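The Long Index: how a parish novel keeps its books

The Cullstead Register runs to three volumes and was written by a single author, Štěpánek, who worked as a land clerk before publishing any fiction. It is set in Omdale, a valley parish that loses its railway, its school and most of its tenants between the first page and the last. The plot is slight. What has kept critics busy is the apparatus.

Each volume closes with an index. The entries refer to fields, gates, debts and livestock as well as to people, and they are accurate for the first two volumes. In the third they begin to drift. A reader who looks up the mill at Ristville is sent to a page where the mill is not mentioned, and where a woman is folding a coat. The same page number is given for the drowned calf and for the unpaid tithe.

Early reviewers took this for a printer's fault. The corrected edition, issued in April, left every reference as it stood.
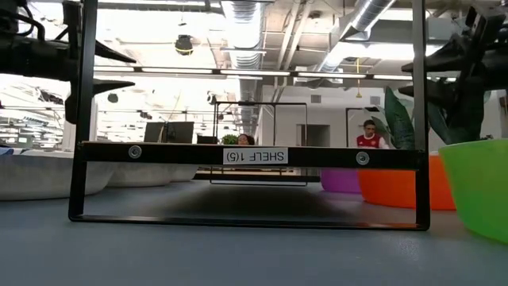
Numbering and the narrator

The narrator is a clerk compiling an inventory of the parish after a death. He gives each item a number, and the numbers rise through the trilogy to 3188. He does not say who has died until item 12 of the second volume, where the name appears between a harrow and a set of scales. No comment is attached to it.

Much of the tension in the book comes from this flat manner. The clerk was the dead man's son-in-law, a fact that has to be worked out from the ownership of a boundary hedge. Grief enters through the handling of entries: an object is listed twice, or a valuation is struck out and restored at the same figure. In the third volume seven numbers are skipped altogether. The chapter that should contain them is set at the auction, and it is the only one told in the present tense.

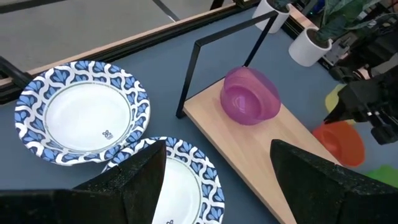 The auction chapter also changes the length of the sentences. Up to that point the clerk writes in short clauses with the verb near the front, as a ledger would. At the auction he runs on for most of a page, and the prices drop out. When the numbering resumes, it does so at the correct place, with the missing items counted as sold.

Readers differ on whether the false index belongs to the clerk or to some later hand. The case for a later hand rests on spelling: the index has "Omdale" throughout, where the clerk uses an older form with a double m. The case for the clerk is stronger, in my view. He changes his spelling once himself, in the final letter to Ristville, and the index follows that letter directly - there is no blank leaf between them, as there is in the other two volumes.

The one-volume reprint moves all three indexes to the back and runs them together. It is easier to carry, but the drift is hard to detect in that form, and the separate volumes are the ones to read.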